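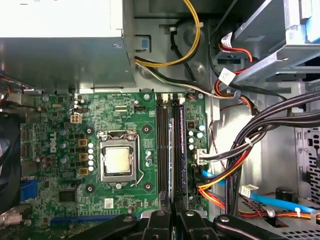 *The arm over the open Dell tower, cooler off and processor still in its socket.*

**Call for participants: teaching a bench arm to take old PCs apart**

We are looking for people to join a build at the Hasmont shared workshop, starting in March. The build is called Fakir. It is a small robot arm that sits on a bench and learns to strip desktop computers down to their parts. You would help to build it, drive it by hand, and keep the records straight. You don't need to have worked on a robot before.

The places are unpaid. Travel within Dundow is covered, and so is workshop membership for as long as you are on the build.

## What the build is

Hasmont gets a steady supply of old office machines. Most are towers that still work but are too slow for anyone to want. At the moment we open them by hand, pull out the memory, drives and processor, test what can be tested, and send the boards and cases for recycling. It is slow work and hard on the fingers.

Fakir started on Janaka Dissanayake's kitchen table and moved into the workshop when it outgrew the table. The arm has a two-fingered gripper with a small camera close to it. A person moves a hand controller, the arm follows, and the computer saves the camera view along with the joint positions. Each saved run is one attempt at one job, such as lifting a socket lever or unplugging a SATA cable. We have 2,421 saved runs so far. Many of them are poor. We keep the poor ones too, marked as such.

The arm can manage memory modules on its own when they are not crowded by cables. It is bad at cables. Loose wires get in front of the camera, the fingers close on two things at once, and somebody has to press stop. Most of the next stage is about that.

## What you would be doing

There are three kinds of place. Say which you would like, or say that you don't mind.

**Drivers.** You sit at the bench and work the arm through set jobs, one after another. A session is two hours with a break in the middle. The jobs on the list now are:

- opening and closing the memory clips
- taking out a memory module and putting it in the tray
- lifting the socket lever and the metal frame over the processor
- unplugging drive cables at the board end
- moving a bundle of cables to one side and holding it there

It is repetitive. People who like jigsaws or soldering tend to get on with it. A new driver usually needs three sessions before the runs are good enough to use.

**Builders.** You work on the arm and the bench. The fingers need new tips that grip a thin connector without slipping. The mount needs stiffening, as the whole arm shakes when it stops quickly. We also want a turntable so that a case can be turned without unclamping it. We have a 3D printer, a pillar drill and a decent set of hand tools. If you can read a drawing and cut metal to a line, we want to hear from you.

**Sorters.** You watch saved runs, mark where each job begins and ends, and note what went wrong. You can do this from home on any fairly recent computer. It suits someone who can only spare odd hours.

## Who we are looking for

You must be 18 or over. For drivers and builders, you need to be able to get to the workshop in Dundow at least once a week. Evening sessions run from 6.30pm to 8.30pm, and there is a daytime session from 10am.

It helps if you have had the side off a computer before. If you haven't, Teodoro Galindo runs a first evening where everyone takes a whole tower apart with a screwdriver and puts it back together. All drivers do this evening, including the ones who build PCs for a living.

We would like some left-handed drivers. All of our runs so far were made by right-handed people and it may be making a difference.

Programming is useful but we have enough of it for now. If you write Python and would also like to drive, please apply as a driver.

## Safety

- Machines are unplugged from the mains before they come to the bench. We do not open power supplies, by hand or with the arm.
- Hands stay out of the marked area while the arm is powered. There is a stop button on each side of the bench.
- Case edges are sharp. Gloves are on the hook by the door, in four sizes.
- Long hair tied back, no lanyards, no loose sleeves.

The gripper is not strong enough to break a finger but it does pinch.

## Your data and the recordings

The recordings show the bench, the parts and sometimes your hands. We don't record sound. Drivers are listed by number in the files and not by name. The finished set of runs will be put online for other workshops to use, and you will be asked to sign a form agreeing to this before your first session. You can ask for your runs to be taken out at any time before then.

Drives are removed from the machines and wiped separately. Participants do not handle them.

## Time and places

This stage lasts 19 weeks. We have room for 23 people across the three kinds of place, and most of those will be drivers. We would rather have people who can do one session a week all the way through than people who can do four and then stop, but tell us what you can manage.

The workshop is on the ground floor with a level entrance. The bench height can be changed. The lighting over the bench is bright, and the extractor fan is noisy when the printer is running.

## How to apply

Fill in the short form on our Wurkia page, or pick up a paper copy from the rack inside the Hasmont door. Please tell us:

1. your name and how to reach you
2. which kind of place you want
3. the times you can come
4. anything you have built or repaired, in a few lines – it can be a bicycle or a shelf

There is no interview. Janaka or Teodoro will ring you for a chat and invite you to see the arm running before you decide. If more people apply than we can take, we will keep a waiting list and ring down it in order.

We are also short of old towers to practise on. If you have one you no longer need, working or not, bring it to unit 32 during any evening session and leave it on the trolley with the side panel still on.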